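Darkden, the floor game weekend

A few pictures and notes from our weekend at Darkden, where eleven of us pushed the chairs back and gave the whole room over to floor games. If you've not been before, Darkden is the long room behind the old dye works, up the outside steps, and it has the best floor for this sort of thing that I've come across in years of hauling a box of paper about. I've put things up in no particular order, and I've only kept the ones I liked. Captions are mine, so blame me for the spelling.

The game we play most is called Stindoton, which my cousin brought back from a summer camp and which has about as many sets of rules as it has players. You lay sheets on the floor, you stand by one or on one, and you move when your colour is called. Simple enough! The arguments start when two people want the same sheet, and we had a good long one in January that I still think I won.

Paper is the thing everyone asks me about, so I'll say it again. I buy the brightest I can find, because pale colours vanish under the lights once the afternoon goes, and I print the round's instructions on each sheet so that latecomers can catch up without stopping the rest of us. 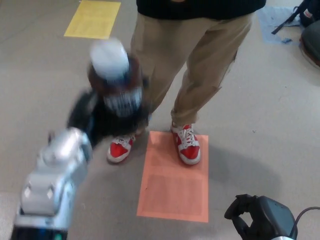
Footwear causes more trouble than the rules do, if you ask me. Socks are hopeless (I went down twice in mine, once with a cup of tea) and boots chew up the sheets before lunch. Trainers are what you want, and I was very taken with the red and white pair, laces and all, with one shoe planted on the orange sheet and the other just off the corner of it. Does that count as on or off? Under the Wuveseo rules one foot is plenty. Svetozár Trnka says both feet or nothing, and he'll say it until you give in. There's a yellow sheet further back as well, and yellow is the one I'd go for every time - it's worth 3 in the short game and people forget about it.

Spacing, while I'm on the subject. We used to set the sheets a good stride apart, which suited the tall ones and made everyone else cross. Now we pace it out with whoever has the shortest legs, and the rounds go quicker. I don't tape anything down either. A sheet that slides is part of the fun, and the tape used to leave marks that took me ages to scrub off.

Clothes: anything you can bend in. Loose khaki trousers do very nicely. Jeans are fine until the crouching round, and then you'll wish you'd listened.

We stopped at 10 in the evening, later than planned, with the final still level between Trnka and the Bednárik lot. They want to settle it next time. I've kept the score sheet in the lid of the box, and the box is under my stairs if anybody wants to borrow it before then - just bring back the orange ones, please, I'm down to my last packet.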